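Search this site Search Go

Let people take the back off

By Jianhua Cai
September
9 minute read

My dehumidifier stopped working over the summer, and I've been in a bad mood about it ever since. It wasn't an expensive one. It lived in the back bedroom, where the wall gets that grey bloom in winter, and it had done its humming and dripping without complaint for long enough that I'd stopped hearing it. Then one morning I pressed the button and got no hum and no light.

I did what I always do, which is unplug it, plug it in somewhere else, change the fuse, swear a bit and go looking for a screwdriver. I turned it round on the carpet and there were the screws, four of them, sunk down at the bottom of long narrow holes, and every one had a little three-cornered head that I'd never seen before and had nothing in the house to fit. I have a biscuit tin with 66 screwdriver bits in it! I know it's 66 because it says so on the lid of the set. Not one of them was three-cornered.

Now somebody chose that screw. I keep coming back to this when I'm lying awake (I'm that sort of person, I'm sorry). An ordinary cross-head screw would have held the back on just as well. Somebody sat in a meeting and picked the other one, and the only thing the other one does that the ordinary one doesn't is keep me out.

I rang the helpline. It was a perfectly nice man, and he told me the unit was out of warranty and wasn't a repairable item, and would I like 25 pounds off a new one. I asked what had gone wrong with it. He said he couldn't say. I asked if there was a drawing of the insides anywhere, a wiring diagram, anything, and he went quiet for a moment and then said he didn't think anyone had ever asked him that.

My grandmother's radio had the diagram glued inside the back panel. You took the panel off and there it all was on a yellowing sheet of paper, every valve and every wire, with the values printed next to them. The makers assumed that sooner or later somebody would be in there and might as well know where they were going. I'm not going to pretend it was a golden age, because that radio also gave my uncle a shock that threw him into the sideboard. But the piece of paper was there, and I'd like the piece of paper back.
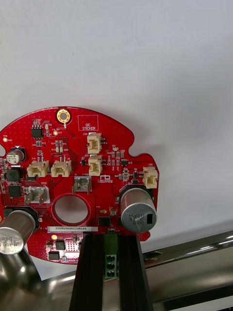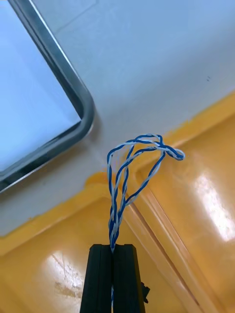 What bothers me most is how ready we all are to believe that we couldn't manage it anyway. You hear it constantly. "Oh, it's all circuit boards now," people say, as if that settled the matter, as if a circuit board were a sort of weather. I've said it myself. But have a proper look at one some time, because an awful lot of them are labelled! The red one up there has little white lettering scattered all over it marking which part is which, and even an outlined box with QC STICKER written in it, so someone clearly thought it worth telling the next person where things go. Every trade that touches these things on their way to us gets the labels, and then we get a sealed lid and a three-cornered screw. And wires are still wires. A blue one and a white one twisted together are no more mysterious than a shoelace, and I'd trust most people I know to spot one that had come off.

I'm aware there's another side to this, and I've had it explained to me at some length by my brother-in-law, who used to sell kitchen appliances and has never quite stopped. His case is that people hurt themselves. They do, and I mentioned my uncle. There are things inside a microwave that will kill you with the plug out, and I wouldn't want anyone reading this to go poking about in one on my say-so. Fine. Put a great big warning on the microwave and leave it shut. But a dehumidifier is mostly a bucket, a fan and a cold pipe, and so far as I can tell the main danger in mine was tipping the bucket down my trousers.

His second point is that it's cheaper to buy a new one, and here I get properly cross, because cheaper for whom? It's cheaper for me this afternoon, maybe. I still have to get the old one to the tip, which for us means the one out past Skaltstead with the height barrier and the queue, and somebody still has to do something with it after that. I stood there last time and looked down into the small appliances skip, and it was full to the top with kettles and toasters and hairdryers that looked as if they'd been bought the same week. I would bet my own kettle that a good half of them had one thing wrong, some switch or some bit of wire.

And there's a cost nobody puts on the price label, the one where you slowly stop knowing how anything in your own house works. I noticed it with my nephew. He's a bright lad, he's doing well at school, and when his bike light packed up he didn't even open it. The battery was flat! It hadn't crossed his mind that there was an inside. I don't blame him for a second. Everything he's ever owned has been a smooth lump that works until it doesn't, and then a different smooth lump turns up in a box.

We've got a repair afternoon in our town now, in Darum Hall, with tea, and I go along when I can. I'm not much use. I can do plugs and lamps and I'm getting better at zips. But I love the look on people when the back comes off something they've owned for years and they lean in. They always lean in. A woman brought in a food mixer, a Babalola, the old heavy sort with the cream enamel, and it turned out to want a new pair of brushes, which are two small lumps of carbon and cost less than a sandwich. She'd been quoted 102 pounds for a replacement mixer that she didn't even like. She went off with the thing under her arm like a prize pig.

What made that possible had very little to do with cleverness on our part. The mixer had normal screws. It had a plate underneath with the model number stamped in it, deep enough to read after all those years of flour. The brushes sat under two little caps you could undo with a coin. Some designer, presumably long retired, had thought about a person they would never meet with a coin in their hand, and I find that rather moving, though I've been told I'm easily moved by mixers.

Compare the electric toothbrush that turned up the same afternoon, a Suvenow, all one piece, glued. The rechargeable battery inside had worn out, as they all do in the end, and there was no way to reach it short of a hacksaw. We did try the hacksaw. I can report that you get the battery out and you no longer have a toothbrush.

So what would I like? I don't think I'm asking for the moon. I'd like ordinary screws on anything that can't kill me. I'd like the diagram, and it needn't be glued inside the back these days, put it on a web page and print the address somewhere I can find it. I'd like any part that's bound to wear out, the batteries and belts and brushes and seals, to come out without a saw and be on sale for a sensible while at a sensible price. And I'd like the box in the shop to say so, in large letters, so that I can pick the one that can be mended over the one that can't. I'd pay extra. I think plenty of people would, if they were told before they bought it and not by a nice man on a helpline afterwards.

Some of this is starting to happen, a bit here and a bit there, and I'm glad of it, but it's slow, and it seems to stop short of the dull stuff. We talk a great deal about phones. I'd like us to talk about fans and kettles and the pump in the fish tank as well, all the plain hard-working things that go in the skip without anyone writing an article.

I did get into the dehumidifier, by the way. I ordered the bit, which came in a packet by itself and cost more than I'd like to admit, and I did it on the kitchen table with a tray underneath in case of water. There's a little float in the bucket that tells the machine when it's full, and its arm had jumped off its peg, so as far as the poor thing knew it had been full since July. I pushed it back on with my thumb. It's humming away upstairs now, and the three-cornered bit has gone in the biscuit tin with the others.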